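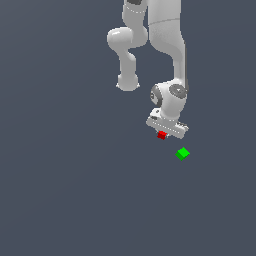
## Gethin library to stay open later from November

The public library in Gethin will keep its doors open until 8 pm on four nights a week from November, after the town council agreed to pay for the extra hours over the winter.

At present the branch closes at 5 pm, which has been a sore point with shift workers and high school students for years. The new hours will run through to the end of autumn, when the council will look at the door counts and decide whether to keep them.

Branch manager Agustina Zúñiga said the change came out of a survey left on the front desk and handed around at the Plarkley shops. More than 100 forms came back. Most asked for evening hours, and a fair number wanted better heating in the reading room.

"People finish work at the cannery and we're already locked up," Zúñiga said. "They've been telling us that for a long time. Some of them drive to Hornano to use the library there, and that's a long way to go for a book."

The heating will have to wait. Council has priced a new system but the work is not in this year's budget, and two portable heaters will be used in the meantime.

### What will be open

The whole ground floor will be available in the evenings, including the children's corner, the newspapers and the public computers. Printing will cost the same as it does during the day. The local history room upstairs will still close at 5 pm, and anyone wanting to look at the parish registers or the old rate books should book a daytime visit.

Holds can be picked up at any time the branch is open. The after-hours return chute on the Mill Street side is being repaired and should be back in use before the new hours start. Until then, books can be returned at the council office.

Two part-time staff have been hired to cover the evenings. One of them, Rosalba Lo Presti, worked at the Hornano branch before moving to Gethin and will also run a homework table for students in years 7 to 10. No booking is needed for the table, and it is free.

"I won't be doing anybody's assignment for them," Lo Presti said. "But if they're stuck on where to look, or they need someone to read over a paragraph, I can do that."

### Parking and buses

Evening visitors can use the council car park behind the building, where the two-hour limit will be lifted after 5 pm. It has 60 spaces. The lights there used to switch off at 7 pm and have been reset to stay on until 9 pm.

The last bus towards Plarkley leaves the stop outside the post office at 7:40 pm. Zúñiga has written to the bus company to ask for a later run, but has not had an answer.

Children under 16 will need to have an adult with them in the library after 6 pm, unless they are at the homework table. Parents are asked to collect them from inside the front door.

The book club will move from its lunchtime slot to 6:30 pm, starting with its first meeting under the new hours. Copies of the next title are at the desk now. Members who can't manage evenings should let staff know, as a second daytime group may be set up if enough people want one.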